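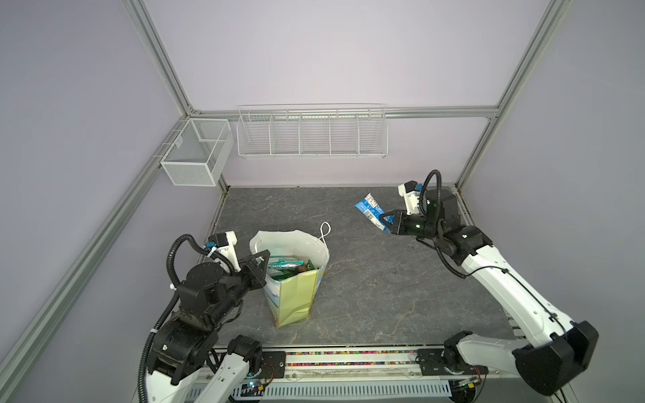 Utwood Under-Shelf Wire Rack, White

The Utwood rack hangs under a shelf or rail and keeps small items off the counter. It suits pantries, craft rooms and shop counters. The wire is steel with a white powder coat. Wipe it with a damp cloth and dry it before refilling.

Item number: 714
Finish: white
Mounting: screws, included
Load: up to 10 pounds, spread evenly
In the box: rack, 2 brackets, 8 screws

Wall anchors are sold separately. For drywall, we suggest the Ovport anchor set. Mark the holes with the rack held level, drill, then fit the brackets before hanging the rack. 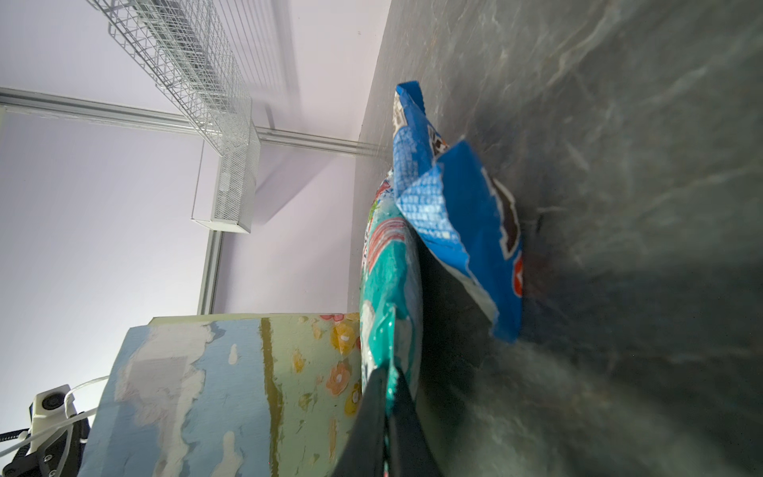

Can I mount the rack on tile?

Use a masonry bit and anchors made for tile, and drill slowly without the hammer setting. The screws in the box are for wood only.

Orders ship from our Denarari warehouse. Unused racks can be returned in the original box with all hardware.

Page updated 17 January 2021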